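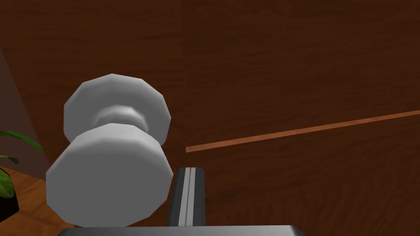 Old door knobs keep working loose, is it worth repairing them or should I change to levers?

Mahmoud Farouk
August 30, 2020

We moved into a terraced house in Vundgate in spring and nearly every inside door has a round knob on it. The upstairs ones are worst. The bathroom knob turns a good way before anything happens, then the latch goes back with a clunk. The back bedroom knob came off in my daughter's hand last week with her on the inside, and I had to let her out from the landing. The one on the other side stayed on, luckily.

I have had two of them apart. There is a square metal bar that goes through the door, a knob on each end, and a tiny screw in the neck of the knob that goes into the bar. On the bathroom door the little screw is still there but it does up so far and then just spins. On the back bedroom door the screw is missing completely. The round plates behind the knobs are held on with wood screws and about half of those are loose as well.

I'd like to keep the knobs if I can. They suit the doors and my wife likes them. On the other hand my mother is coming to live with us in September and she has arthritis in both hands, so she finds the knobs hard to turn even when they are working properly. A man at the builders' merchant told me to throw the lot out and fit lever handles, and said it would be a morning's work. I measured from the edge of the door to the middle of the bar and it is 46 mm. He said that would matter with levers but he didn't say why and there was a queue behind me.

What I would like to know:

Can the spinning screw be mended or do I need a new knob?
Is it normal for the knob to turn so far before the latch moves?
If I do fit levers on a few of the doors, will they go straight on to the locks that are there now?

I can use a drill and a screwdriver and I have a chisel, but I've never cut a lock into a door.

Shared 24 times

Ekaette Amadi

I've done most of the doors in two old houses, so I'll go through it in the order you asked.

The little screw is called a grub screw. When it spins without getting tight, the thread in the neck of the knob has usually gone, and sometimes the thread on the screw has gone too. Take the screw out and look at it under a good light. If the thread on it is flattened, buy a new one first and try that. They cost next to nothing. Take the old one to the shop with you and match it, as old ones are often an imperial size and a metric one will go in a turn or so and then chew up what is left of the hole. Don't force it.

If a new screw still spins, the hole has to be drilled out slightly and tapped for the next size up. It isn't difficult but you need a small tap and a holder for it, and something to grip the knob while you work. Wrap the knob in a cloth before you put it in a vice. Go slowly, half a turn forward and a quarter back, with a drop of oil. If you don't own a tap and don't want to buy one, an engineering shop or a good locksmith will do it while you wait. I'd take all the bad ones at once.

Some old knobs don't rely on the screw alone. The bar (it's called a spindle) may be threaded along its corners, so the knob is wound on and then the grub screw stops it winding off again. Have a look at your spindles before you do anything else. If they are threaded and the knob has been shoved on any old how, you may find the answer is just to wind it on properly until it sits close to the plate without binding, line up the screw with a flat side, and tighten it. The screw must land on a flat. If it lands on a corner it feels tight for a week and then lets go, and I suspect that is what happened to your missing one.

When it's all in the right place, put a small dab of low-strength thread lock on the grub screw. Get the low-strength sort so that it can be undone later. Nail varnish does the same job if you have some in the house.

Now the play. A small amount of movement before the latch starts to draw back is normal in an old lock. A quarter of a turn is too much. There are three places it can come from. Hold one knob still and try to turn the other. If they move against each other, the knobs are loose on the spindle, or the square hole in the knob has worn round. If the two knobs move together as one and the latch still doesn't stir, the slack is between the spindle and the lock. The square hole in the lock wears in the same way, and the cure is either a slightly fatter spindle or a sleeve over the one you have. You can buy the sleeves, or fold a strip of thin brass round the spindle. If neither of those is the trouble, the lock itself is tired. The spring inside has probably gone weak or broken, and then the knob will also droop and not come back on its own.

Before you decide a lock is finished, take it out and clean it. Most of them have had paint and oil put into them for years. Undo the two screws on the edge of the door, take the knobs and spindle out, and ease the lock forward by putting a screwdriver through the spindle hole and pulling. Lay it on newspaper, take the one screw out of the side plate and lift it off gently with your other hand over the works. Take a photograph straight away so you know how it goes back. Brush it out, wipe off the old grease, put a very thin smear of new grease where metal rubs on metal, and close it up. I had one door that I had been shouldering open for two years and that was all it wanted.

The plates: take the loose wood screws out, glue matchsticks or a sliver of cocktail stick into the holes, snap them off flush and put the same screws back once the glue is dry. Longer screws will do too, but check the lock case isn't behind them.

On levers, the man was right that your 46 mm matters. That measurement is the backset. Round knobs need a long one. With a short backset you catch your knuckles on the frame, and I expect you have noticed that already. Levers are fine on a short backset, so from that side you are all right. What he might have been getting at is the weight. A lever with nothing holding it up droops unless there is a strong spring somewhere, either in the lock or in the handle. Old locks made for knobs tend to have a weak spring. If you keep the old locks, buy levers which are sprung in the handle. It will say so on the packet. Also check which way the lock works. Some old ones only draw the latch when turned one way, and you want that way to be down.

For your mother I would change her bedroom, the bathroom and whichever downstairs door she'll use most, and leave the knobs on the rest. Keep what you take off in a labelled bag. You will be glad of the spare grub screws.

One more thing, please sort the back bedroom today even if it is only with a borrowed screw. With children and an older person in the house you don't want a door which can't be opened from inside.

73 people found this helpful

Petchrat

levers every time. did all mine in a weekend and never looked back. knobs are a pain with shopping in your hands. cheap ones from the market are fine, just don't overtighten them

Found helpful by 2 people

Sallano

Mostly agree with Ekaette but would add a few things.

If your mother would rather not have the look of the doors changed, there are rubber grips that stretch over a round knob and give you something to push against with the side of your hand. My aunt used them for a long time. They are not pretty and they don't fit every knob, so measure across the widest part before you order. They will also do nothing for a knob that is loose underneath, so mend it first.

Bathroom door: if there is a bolt or a turn-button that you lock from inside, make sure it can be undone from the landing with a coin. Many old ones can't be. I would fix this before September and worry about the knob afterwards.

If you do change a whole lock, take the old one to the shop. The thing to match is the size of the case and the distance to the spindle hole. If the new case is smaller you will have a gap to fill, and if it's bigger you'll be chiselling. On a thin panelled door go carefully, as the middle rail is often where the joint is and a previous person may have cut most of it away. I found one of mine was held together by paint.

And don't spray penetrating oil into the lock with the door hanging. It runs down inside and comes out on the paintwork, and it collects dust. Take the lock out and do it on the bench, the way she says.

Comments (4)

Mahmoud Farouk: Thank you all. The spindles are threaded on the corners, as Ekaette said. The back bedroom knob had been pushed on crooked. Wound it on, new grub screw, and it is solid. The bathroom one still spins so I'm going to ask the locksmith about tapping it.

Ekaette Amadi: Good. Ask him for a couple of spare screws in the new size.

Petchrat: still say levers

Sallano: Did you look at the bathroom bolt?

Contact us | House rules | Report a post
© Staltance Community Help
Back to top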